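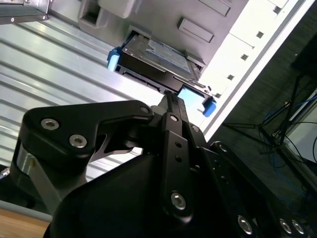

I spent most of December on the salt marsh at Stendlow, helping with the winter count of the brent geese, and I've been meaning to write it up before I forget the details.

The Stendlow marsh is smaller than people expect. You park at the end of the lane, go through two gates, and walk along the old sea bank until the path gives out. From there it's mud and cordgrass out to the channel, with Ulach Point on the far side. The geese feed on the marsh when the tide is down and move onto the winter wheat behind the bank when it comes up. The farmers don't love this. More on that below.

The count is run by Edgars Krūmiņa, who has done it every winter for as long as I've been going. He splits the marsh into four blocks and puts one or two people on each. I had the Kerr block, on the north side, where the old duck decoy used to be. You start at first light and finish by 9:30, before the dog walkers come through. Everyone counts the same block three times, and the middle number goes on the sheet.

Geese are easier than waders. They're big, they're dark, and they mostly stay put while they feed. The hard part is that they feed in dips and creeks, so you can look at an area of grass for ten minutes and think it's empty, and then a head comes up. I learned to wait until something disturbed them. A marsh harrier going over does the job well. They all look up at once and you have a few seconds.

My best morning had 207 birds on Kerr. The worst had none at all, with a flat gray fog that never lifted. I could hear them out past the channel the entire time. Zero still goes on the sheet.

The total for all four blocks peaked at almost 400, which Edgars says is low for this marsh but not the lowest. What bothered him more was the number of young birds. You can tell a first-winter brent by the pale bars across the folded wing, and you can do this with a decent scope if they're close enough. The usual method is to age the first 100 birds you can see clearly and take the proportion from that. I did mine twice on different mornings and got nine young birds the first time and seven the second. In a good breeding year it would be a lot more.

Brent geese nest a long way north of here, on the tundra, and how well they do depends partly on the lemmings. When there are plenty of lemmings, the foxes eat lemmings. When the lemmings crash, the foxes go for eggs and goslings. So one bad summer doesn't mean much by itself, and the birds have been through this cycle for a very long time. Two or three in a row would be a different matter. We had a poor one the year before last too, so I'd like to see some pale wing bars next winter.

Back to the wheat. A flock that size can graze a field down to nothing in a few days, and the family that farms behind the bank loses some of the crop most years. They used to run gas guns to scare the birds off, which mostly moved them one field over. The last few winters there has been an arrangement under which the long field next to the bank is left in grass and nobody disturbs it. The Follik trust pays toward the rent. It seems to work as long as the grass is kept short going into the fall. If it gets long and rank the geese ignore it and go straight over to the wheat, as they did for the first two weeks of December. The sheep went on late this year.

I walked the long field one afternoon to do a dropping count, which is as glamorous as it sounds. You lay out a string, walk along it, and count goose droppings within arm's reach on either side. It gives you a fair idea of how much the birds are using a field when you aren't there to see them. I got 122 on the bank side and hardly any on the far side near the hedge. They don't like hedges. They want to see what's coming.

Other things seen, mostly from the bank: one short-eared owl on two evenings, a merlin sitting on a fence post, plenty of redshank, and a pair of pintail on the decoy pond that stayed about a week. No white-fronts. There was also an otter track in the mud by the second gate, pretty fresh. I measured it against my glove and forgot to take the glove home.

Gear notes for anyone thinking of coming next time. Rubber boots, not hiking boots. Two pairs of gloves, one thin enough to work the focus wheel. A clicker is useful - I tried doing it in my head the first year and lost my place every time a plane went over. Check the tide table the night before, and check it's for the right month. The second creek fills from behind you and there's only one plank across it.

The next count is in February, same blocks. Edgars wants another person on the south side, where the sun is in your eyes until 8:30 and the ground is worse.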